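ok so. August. Haven't posted since the move and I have 11 drafts sitting there, none of them finished, so I'm just writing this one straight through and hitting publish before my lunch break is over.

The subject is snacks on long bus rides. More specifically the Omwood to Jelstead bus, which I now take way too often, 7 hours if the road over the pass is open and who knows if it isn't.

First thing. I used to be a sandwich person. Big sandwich, foil, eat it at the first stop. Bad plan. By hour three the tomato has gone through the bread and you're holding a wet thing over your own lap while the driver takes the bends like he's late for a wedding. Also the smell. I once brought egg. I'm still sorry to the lady in the seat behind me.

Second thing, chips. Loud. Greasy fingers and then you can't use your phone. And the bag puffs up when you climb, there's a spot near Falcão (the lake, not the town) where I swear every bag on the bus goes tight like a drum. Had one pop on me in the dark. Whole bus woke up.

So now I only do small wrapped stuff. One thing, one wrapper, eat it, wrapper in pocket. Mehwish Marwat got me into this when we shared an office at Miltell, she had a drawer that was basicaly a corner store and you were allowed one a day, and if you took two she knew. I never worked out how.

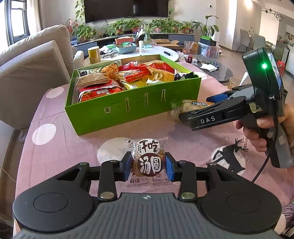
The 汤圆 one. Label says 干吃, so eat it dry, no bowl needed.

I'm used to tangyuan as a soup thing, hot, sweet, you burn your tongue. So a dry one is perfect bus food in theory. Chewy stuff keeps you busy. My rule is anything that takes longer than a minute to eat counts double, because the whole point on a bus isn't hunger, it's boredom. I get through a 572 page paperback slower than I get through a bag of candy and that's just a fact about me.

Rules so far:

Nothing that melts. Learned this in summer, pale pants.

Nothing with powder on it.

Nothing you need to bite in half, because then where do you put the other half.

One salty for every two sweet or you feel gross by the tunnel.

Water, but small sips, the bathroom on that bus is a last resort and the lock sticks.

Packing. I used to throw it all in the bottom of the backpack and then the backpack went under the bus. Did that twice. Seven hours with a great selection of snacks directly below my feet. Now it's a cloth bag with a drawstring, hangs off the hook on the seat in front, and if there's no hook it goes round my wrist. Keep the soft things on top!! Anything bread-ish turns into a coin if you put a water bottle on it.

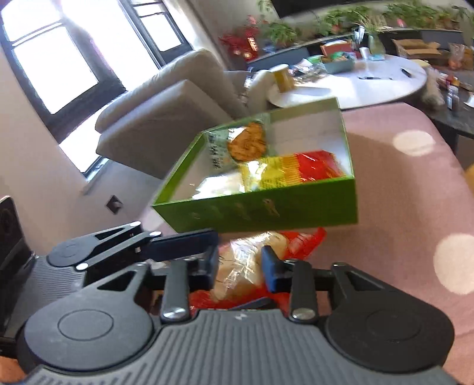 Red ends, clear middle. Bread-type thing, top-of-the-bag material.

Bready ones are my breakfast on the early bus. That one leaves at 5:40 am and the station cafe doesn't open until 6, which feels personal. There's a vending machine but it only takes coins and it ate mine in spring and I hold a grudge.

Cost wise it's fine. I keep a jar, whatever change I've got goes in, and when I counted it last it was over 300 coins, mostly tiny ones. The girl at the market was not thrilled when I payed with those.

Oh and share. If the person next to you is awake, offer one. Worst case they say no. Best case you get something back, last month a man gave me half a bag of roasted chickpeas and told me about his knee surgery till Jelstead. Good chickpeas.

Still looking for a salty thing that isn't loud and isn't fishy. Seaweed is out, sticks to my teeth. Nuts are ok but kind of dull. If you have ideas put them in the comments, I'm on the early bus again next week and the bag is only half full. Ok lunch is over, bye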